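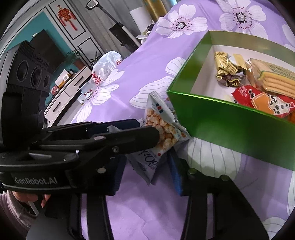

A floral bedspread in lavender purple.

Rest and Routine: A Conversation With Katherine Muñoz

The Pacheco Center for Family Health has offered its sleep education course to residents of the county for 14 years. Katherine Muñoz has directed the course for the past six, after a career in school nursing. She met with the Center's newsletter in November to discuss the habits of households, the pressures of shift work, and the changes planned for the coming term.

Ms. Muñoz came to the subject by way of the school day. As a nurse in an elementary school, she kept a log of the children who visited her office in the morning with headaches or stomach complaints.

"I asked each of them what they had eaten and when they had gone to bed," she said. "The first question I had been trained to ask. The second I added on my own, and after one winter I had a notebook full of bedtimes that I would not have wanted for myself."

She brought the notebook to the Center, which at that time offered a single evening lecture on sleep each spring. The lecture was well attended by people who already slept well. Ms. Muñoz proposed a course of 10 meetings, held in the late afternoon, with supervised play for children in the next room.

The present course follows that outline. Participants keep a written record for the first two weeks and are asked to change nothing. Ms. Muñoz regards this as the hardest part of the program.

"People arrive ready to give up coffee, buy curtains and move the television," she said. "I ask them to wait. If they change four things on the first night, we will never learn which one mattered, and by the third week they will have dropped all four."

The records are reviewed in pairs. Efa Harries, who leads the afternoon sessions, matches participants with similar working hours. Bakery employees and hospital staff often sit together, as do the parents of infants.

"A person who starts work at four in the morning does not need to hear about the benefits of an early evening walk," Ms. Harries said. "That person needs to talk to someone else who eats dinner at two in the afternoon."

Shift work takes up a larger share of the course than it once did. Many participants are employed at the Overo distribution warehouse, where schedules rotate. Ms. Muñoz declined to criticize the practice, noting that several families prefer the later shifts for reasons of child care. She would like to see longer notice given before a rotation.

"Two weeks would be a help. With three days, a family can rearrange the rides to school and very little else. Sleep gets whatever is left."

Asked about food in the bedroom, a topic that draws frequent questions, she described her position as moderate. The course materials advise against heavy meals shortly before bed. They do not forbid a snack.

"I have had grandmothers confess to me about crackers," she said. "I tell them I have no objection to crackers. I ask what time it was, whether they were hungry, and whether the light was on for another hour afterward. Usually it is the hour that interests me."

She is firmer on the matter of consistent rising times, which she considers more useful to most adults than a fixed bedtime. She also recommends that children have some part in arranging their own beds, including the choice of bedding where the family budget allows. One former participant, Sheyla Chávez, found that her son's objections to bedtime eased after he was permitted to choose a blanket and decide which end of the bed would hold the pillow.

"He put it at the foot," Ms. Chávez said. "It has been at the foot for a year, and he goes to bed at eight."

The course will expand in the coming term. A grant of $2,000 will pay for printed workbooks in Spanish and Arabic, prepared with the help of Ruba Dabbas of the Center's language office. Enrollment will rise to 20 households per session. A second location is under discussion, though Ms. Muñoz would not confirm the address before the lease is signed.

She was asked, finally, how she sleeps herself.

"Well enough, from Sunday supper to the end of the school week," she said. "My husband reads late and I have stopped arguing about the lamp. I wear a mask."

Registration for the next session opens on February 10, 2025, at the front desk of the Pacheco Center. Households that include a shift worker are asked to note their usual hours on the form.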